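Search the shop Search all departments Go

Gusthorpe Kitchen Supply

Patau Cold Brew Jug, 4-cup

We stock this because people kept asking for it. I was against it for most of a year, and I'm still not sure cold brew needs its own jug. You can make it in a saucepan with a lid and pour it through a cloth. My grandmother made something very like it in a bucket. Still, the Patau is the one I disliked least of the five we tried, and it has been on the shelf since January without causing much trouble.

What you get is a tall jug, a lid with a pouring lip, and a long mesh filter that hangs down the middle. You put coarse grounds in the filter, fill the jug with cold water, leave it in the fridge overnight and lift the filter out in the morning. The box says "barista quality at home". I have no idea what that means and neither did the rep.

The box also says it makes four cups. It makes four small cups, provided you don't fill the filter past the line. If you drink coffee out of a proper mug you will get two and a bit. The maker has a larger one coming, so they say, but they said that last year as well.

How strong is it?

The leaflet tells you to use 54 grams of coffee. We found that weak, and so did Gunnel Kvam, who runs the café side and drinks more coffee than the rest of us put together. She uses 85 grams and leaves it for sixteen hours. It comes out strong enough to put over ice or to let down with milk. Her other piece of advice is to ignore any recipe that tells you to stir it every few hours, as she has tried it both ways with the same beans and could not pick one from the other.

You will read a good deal about cold brew being lower in acid and kinder to the stomach. It does taste less sharp to me. Whether it does your stomach any good I couldn't say, and I would be wary of anyone selling jugs who says they can. If coffee upsets you, a different jug seems a poor place to start.

Then there's the claim that it keeps for two weeks. It may well be safe to drink after two weeks. By day five it tastes of fridge.

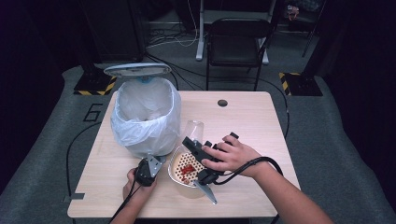
Beans matter less than the bean sellers would like. We tried the Patau with a costly single-estate coffee and with the Magaña house blend we sell by the till, and served both cold to whoever was in the shop that morning. Most people liked the cheap one. Berenice Gallegos liked the dear one and has been rather smug about it, but she also knew which was which. Keep your good beans for hot coffee, would be my view. Grind is another matter. If you use anything finer than coarse you'll get silt at the bottom of the glass, and a filter that takes ten minutes to drain over the sink.

Cleaning

"Dishwasher safe" is printed on the lid. Top rack only, according to the leaflet, which puts this on page six under a heading about recycling. The jug has been fine in ours. The filter came out of the machine with grounds baked into the mesh, so we now do that by hand: knock it out over the bin while the grounds are still damp, rinse from the outside in, and give it a brush. A bottle brush does the job. Patau sell their own brush for the purpose, and we decided not to stock it.

The seal in the lid holds on to the smell of coffee. If you were hoping to use the jug for squash or iced tea in between, you'll want to take the seal out and soak it in bicarb overnight. Even then I wouldn't promise.

Things customers have told us

Hjalti Hjaltested brought his back after a month with a crack near the handle. He had poured boiling water into it to speed things up. The leaflet does say cold water only, but it says so in very small print, so we swapped it the once.

Aurelio Escobedo has had his since we first got them in and says it paid for itself by the summer. He was buying a takeaway one every working day, so I can believe it. If you have one a month you'd do better to carry on buying it.

Maricruz Bautista uses hers for cold-steeped green tea and reckons it's better at that than at coffee. I tried it and I think she might be right, although the leaves swell and you need to half-fill the filter.

Details

Capacity: four cups (small ones, see above)
Filter: fine mesh, lifts out
Lid: push fit, with pouring lip. It is not leakproof, whatever the drawing on the box suggests. Do not lay it on its side in the fridge.
Fits: most fridge doors. It did not fit mine.
Spares: lid seals and filters kept in stock. Handles can't be replaced.
Guarantee: one year from the maker, with a form to post. Keep your receipt and bring it to us first, it's quicker.

We bought 200 of these in one go to get a decent price and a good many are still in the Gallenville stockroom, so there's no need to hurry, and you can disregard the "limited edition" sticker. All the colours are the same jug.

If you already own a cafetière, try a batch in that before you spend anything. Coarse grounds, cold water, plunger up, overnight in the fridge, then press slowly and pour. It'll be a little cloudier. If you find you're making it every week, come and see us then.

Contact us | Delivery and returns | © Gusthorpe Kitchen Supply | Back to top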